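Catitz Lake Road Association
Minutes of the general meeting, Grange Hall, 7:00 p.m.

The chair opened the meeting at 7:05 p.m. with 46 members signed in, enough for a quorum. Minutes of the spring meeting were approved with one correction: the gate code is to be changed once a year, not twice.

Road surface. The grader made two passes in May between the mailboxes and the boat ramp. The stretch past the ramp was left alone on account of soft ground. Several members said the washboard on the hill has already come back. The road chair will ask Trolard Gravel for a price on crushed stone for the hill only.

Culvert at Echeverría Creek. The pipe under the road is rusted through on the downstream side and the bank has started to slump. Grodlow Excavating looked at it and recommends a wider plastic pipe with rock at both ends. Their quote is $4000, including hauling away the old pipe. One member asked if the county would share the cost. The chair answered that the road is private and the county has already said no.

Motion to accept the Grodlow quote and pay for it from the reserve fund. Seconded. Discussion covered the timing, as the road will be closed for a day and people beyond the creek will need to park on the near side. Motion passed with 9 opposed.
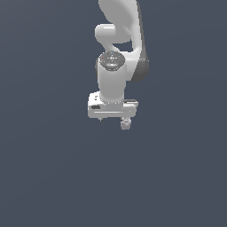

Catitz, June

Dues. Annual dues stay at $135 per lot. A proposal to charge less for lots with no building on them was discussed at some length. Those in favor said owners of bare lots hardly use the road. Those against said the road is what makes the lots worth having. No motion was made. Anyone who wants it on the fall agenda should send it in writing.

Snow plowing. Last winter's contractor will not be back. Two other outfits have been called and one has returned the call. Members asked that the new contract say where the snow gets pushed, as the turnaround was blocked twice in February.

Dogs and speed. There were complaints about loose dogs near the ramp and about cars going too fast past the mailboxes. The 15 mph sign that fell over will be put back up. A speed bump was suggested and did not get much support because of the plow.

Other business. The bulletin board needs a new door. The key to the Grange kitchen is missing, and whoever has it is asked to drop it in the association mailbox.

Motion to adjourn, seconded and carried. Meeting closed at 8:40 p.m.

Respectfully submitted,
Association Secretary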